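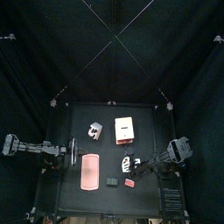 Black tabletop with dark curtains on three sides.

Workshop notebook, March. Dyeing and finishing bench.

Purpose of entry: to record the second trial of the Lemia black on heavy cotton, and to set down the points to be raised with Stuster before any further cloth is ordered.

Two lengths were dyed from the same bath, one from the Bunduvach mill and one from the older Nnaji stock. Both were scoured in the usual manner. The Bunduvach length weighed 2,942 g dry and the Nnaji length 1,579 g dry. Salt was added in two portions. The bath was held at temperature for the full time given on the Lemia sheet and the lengths were then rinsed separately.

Rinsing took longer than planned. The Nnaji length ran clear after six changes of water. The Bunduvach length required 11, and a faint grey was still visible in the last of these.

Under daylight the Bunduvach cloth has a green cast, strongest along the selvedge. The Nnaji cloth is a fuller black with a slight brown tone at the folds. Neither matches the standard swatch. Under the bench lamp the difference is hard to see, and colleagues are asked to make all comparisons at the north window before noon.

Rubbing test, dry: no mark from either. Rubbing test, damp: the Bunduvach length marked the white cloth plainly. This test is to be repeated on Sunday, when the pieces will have hung for the required period.

Stuster is to be asked whether the Bunduvach cloth carries a finish that the scour does not remove. The offcuts are in the lower drawer, labelled by mill. The remaining Lemia powder has been resealed and should not be used for other work until a reply is received.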